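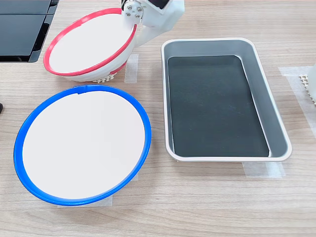

## 4. Setting Up a New Season

Read this section before you enter any teams. The league structure is hard to change once games have been played, and most of the support requests Killari gets in April come from leagues that entered the schedule first and the structure second.

You need an administrator login for Killari Scorebook and the final list of teams. You don't need rosters yet. They are covered in Section 5.

### 4.1 Create the season

1. Sign in and open **Seasons** from the main menu.
2. Select **New Season**.
3. Type a season name. The name prints at the top of every standings page and box score, so keep it short.
4. Choose the sport. Baseball and softball use separate rule sets, and a season can hold only one of them.
5. Enter the first and last dates of regular play. Leave playoffs out for now.
6. Select **Save as Draft**.

A draft season is visible to administrators only. Coaches and scorekeepers won't see it until you publish it in 4.6.

> **Note:** If you ran a season in the Altau edition of the software, you can select **Copy From** at step 2 instead. This brings over divisions, fields and rule settings. It does not bring over teams or results.

### 4.2 Add divisions and teams

1. Open the draft season and go to the **Divisions** tab.
2. Select **Add Division** and type a name. A league with no divisions still needs one entry here. Most people call it "League."
3. Select the division, then **Add Team**.
4. Enter the team name and the short code. The code is three letters and appears on the scoreboard view, where there isn't room for the full name.
5. Repeat for every team.

A season holds up to 20 teams across all divisions. If you have more, split them into two seasons and link them on the **Related** tab. Linked seasons share a player database but keep separate standings.

Two teams can't use the same short code, even in different divisions. If you try, the second one turns red and the season won't save until you change it.

> **Caution:** Deleting a team also deletes every game it is scheduled to play. To replace a team that has dropped out, use **Rename** and keep the schedule.

### 4.3 Choose the rules

Open the **Rules** tab. The settings below apply to every game in the season unless a scorekeeper changes them before the first pitch.

| Setting | Default | Notes |
|---|---|---|
| Innings per game | 9 | Youth divisions often use 6 or 7 |
| Designated hitter | On | Turn off if pitchers bat |
| Run limit per inning | Off | Doesn't apply to the last inning |
| Extra innings | Standard | Choose **Runner on second** for the short format |
| Tie games | Not allowed | Turn on if your fields have a curfew |
| Pitch count alert | Off | See below |

To use the pitch count alert, turn it on and enter a limit for each division. The scorekeeper sees a yellow bar when the pitcher is close to the limit and a red bar once the limit is reached. The alert doesn't stop the game or force a substitution – that is still up to the umpire and the coaches.

### 4.4 Set up the standings

1. Open the **Standings** tab.
2. Under **Rank by**, choose **Winning percentage** or **Points**. Use points only if ties are allowed.
3. Under **Tiebreakers**, drag the rules into the order your bylaws give. The usual order is head-to-head record, then run difference, then runs allowed.
4. Enter a run difference cap if your league has one. With a cap, a lopsided win counts only up to that number.
5. Select **Save**.

Head-to-head is skipped when three or more teams are tied and they haven't all played each other the same number of times. The software moves on to the next rule in the list and shows a small star beside the teams affected.

### 4.5 Import the schedule

You can type games in one at a time, but a spreadsheet is faster for a full season.

1. On the **Schedule** tab, select **Download Template**.
2. Fill in one row per game: date, start time, field, visiting team, home team. Use the short codes for teams.
3. Save the file as CSV.
4. Select **Import** and choose the file.
5. Check the preview. Rows with problems are listed first.
6. Select **Confirm**.

A single file can hold up to 300 games. Larger schedules have to be imported in parts, and the order of the parts doesn't matter.

The messages you are most likely to see:

- **Unknown team** – the short code in the file doesn't match one in 4.2. Check for extra spaces.
- **Field conflict** – two games overlap on the same field. The default game length for this check is 3 hours and can be changed under **Fields**.
- **Error 2655** – the file was saved in a spreadsheet format. Save it again as CSV and repeat the import.

> **Caution:** Importing the same file twice creates each game twice. If this happens, select **Undo Last Import** before you do anything else on the tab.

### 4.6 Publish

1. Open the season and select **Review**.
2. Fix any items marked **Required**. Items marked **Suggested** can wait.
3. Select **Publish**.

Coaches and scorekeepers can see the season the next time they sign in. If they had the app open already, they need to close it and open it again.

After publishing you can still change game times, fields and team names. Divisions and the **Rank by** setting are locked when the first final score is entered. For rainouts, open the game and choose **Postponed**, then add the new date when you have it. Postponed games stay out of the standings.

Section 5 covers rosters and uniform numbers.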